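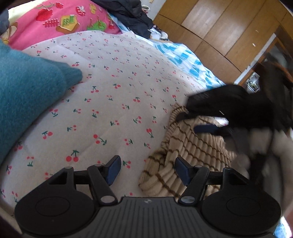

## Notes for the Rarton talk, speaker copy

Slot is 2 till 2.40, questions included. Bleddyn is chairing and he will cut me off, so drop the retargeting section if the clock is past twenty past.

**Opening (leave the title slide up)**

Say who I am, quickly. I look after the perception and trajectory side of Clundier. Alper Yüksel wrote most of the planner and should get the awkward planner questions.

Then straight in. We have been told for a while that if you gather enough hand-held gripper demonstrations of people handling clothes, the policy sorts itself out and the old stack can go in the bin. I believed a fair bit of this last October. I believe less of it now, and the talk is about which parts.

**Where the pose comes from**

- Everything downstream trusts the wrist pose. We get that from the camera on the tool, by tracking features across the view.
- Bedding is a horrible test for this. Ask the room to look at the cherries on the quilt: the same little pair, over and over. A matcher is quite happy to lock on to the wrong pair.
- And the quilt is soft. Lean on it and your landmarks move. The tracker assumes a still world and puts the movement down to the hand.
- The wardrobe at the back is the best friend we have in a room like that. Tip the tool down towards the clothes and you lose it, usually just when you want accuracy most.

Pause here. People who've done SLAM will be nodding and the others need a second.

**The 261**

We ran 261 bedroom recordings through the Pumphrey checker, which replays each trajectory and looks for jumps no arm could make. It passed nearly all of them. I was pleased for an afternoon. Then Alper went through the passes by hand and found slow drift all over the place. The checker can't see drift because drift is smooth. We had built a tool that looked for the error we already knew about.

(Don't get drawn on percentages. We changed the threshold halfway through and the figures either side don't compare.)

**Two hands**

Second gripper comes in from the right, blurred. Each tool carries its own estimate, and we need the one relative to the other. Stretching a jumper between two sets of fingers doesn't forgive much.

- Current fix: spot the other tool in view and use it as a constraint.
- Fine when it's sharp. When it's smeared like that, the detector still gives a confident box, and I don't trust the confidence.
- We now throw away the constraint above a blur limit. The limit was picked by eye. Say so before somebody asks.

**What is a garment, anyway**

The segmentation model does well on one jumper on a plain table. Put a striped knit on a patterned quilt, with a fluffy teal thing heaped up to the left and a dark jacket further back, and it starts drawing edges along stripes. The planner then asks for a grasp on a stripe. I have sat through demos where this was called "emergent behaviour".

**Retargeting (skip if late)**

- Human wrists go places our arm can't. The solver clips to the nearest reachable pose and carries on without complaint.
- Version 3 logs every clip. Version 2 didn't, and I'd be wary of any result from it, ours included.
- The Grerncombe arm needed 8 separate joint limit patches. Have the list handy, don't read it out.

**What I'd ask for**

1. Publish the pose uncertainty with the trajectory. If you haven't got one, say you haven't.
2. Test the tracker on soft, repeating, cluttered stuff before you train anything on it.
3. Stop quoting checker pass rates as if they were data quality.

**Likely questions**

*Won't more data wash out the drift?* Random error, perhaps. Ours leans the same way whenever the tool points down.

*Why not external cameras?* They work in the lab. Carrying them into bedrooms loses most of what made the hand-held kit cheap.

*Would you still use it?* Yes, for coarse motion. Not yet for the last bit before the fingers close.

Bring the spare adaptor. The one in the Rarton lectern was broken last time.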